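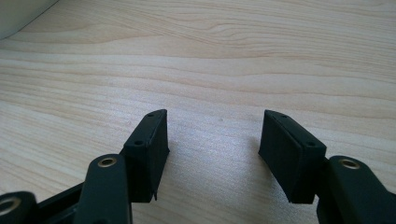 Progress Report to the Moradi Fund: Household Water Testing, Wotosley District

Reporting period: May through August
Prepared by: Niloufar Babaei, project coordinator
Reviewed by: Rakiya Yusuf

1. Status against work plan

Sampling of private wells in the eastern half of the district is complete. The work plan called for 1,156 households to be contacted by the end of August, and all were contacted by letter and by one follow-up visit. Samples were collected from 1,030 of them. The remaining households declined, could not be reached on either attempt, or had been connected to the public supply after the address list was drawn up. A breakdown by reason is being prepared and will be attached to the next report.

Laboratory analysis for nitrate, coliform bacteria and lead is finished for every sample received before the August cutoff. Arsenic results are still outstanding for the Grunaris road wells. The laboratory repeated that batch after a calibration check fell outside the permitted range.

Work in the western half has not started. It remains scheduled for the second funding period.

2. Sampling procedure

Two changes were made to the procedure approved in the original proposal.

First, the lead sample is now taken as a first draw after an overnight period without use, with the resident filling the bottle before breakfast. The earlier method, in which field staff took the sample during the visit, gave results that could not be compared between homes. Homes sampled under the earlier method were revisited, and only the second result is kept in the main data file.

Second, coliform bottles are now delivered to the laboratory by 3 p.m. on the day of collection. Under the previous arrangement some bottles were held overnight in the field office refrigerator. The holding time was within the limit, but the margin was small in hot weather.

Fatemeh Sharifi revised the field sheet to match both changes. The depth and casing fields are now optional, as most residents do not have a well log.

3. Reporting results to households

Each household receives a one-page letter giving its own results, the applicable limit and a contact number. Letters go out in batches as results are released. Where bacteria are present or nitrate is above the limit, the resident is telephoned on the day the result arrives and the letter follows.

Hülya Canpolat handles these calls. The most frequent request is for advice on treatment equipment. Staff do not recommend suppliers. They refer callers to the county's list of licensed well contractors and offer one free retest after repair or disinfection.

4. Data management

Records were moved from separate spreadsheets into the Hastska database in June. The transfer exposed duplicate entries where one well serves more than one address. These have been merged under a single well number, with each address kept as a linked record. Parvaneh Azimi checked the merged entries against the paper field sheets.

Coordinates are stored but will be rounded before any map is released.

5. Budget

Spending is within the approved total. Laboratory fees are above the planned line because of the lead resampling. The difference was covered from the travel line, where shared vehicle use kept costs below plan. No transfer between major categories is requested.

6. Issues

The laboratory contract ends before western sampling begins. A renewal quote has been requested. If the unit price for arsenic rises, the testing list for shallow wells may need to be reduced, and the fund would be consulted before any change.

Access along the unpaved section north of Grunaris is poor after rain. Visits there will be scheduled early in the next period.

7. Planned work for the next period

Release the outstanding arsenic results and send the remaining letters.
Complete the nonresponse breakdown.
Sign the renewed laboratory contract.
Mail first contact letters to the western half of the district.
Submit draft maps to the fund for comment.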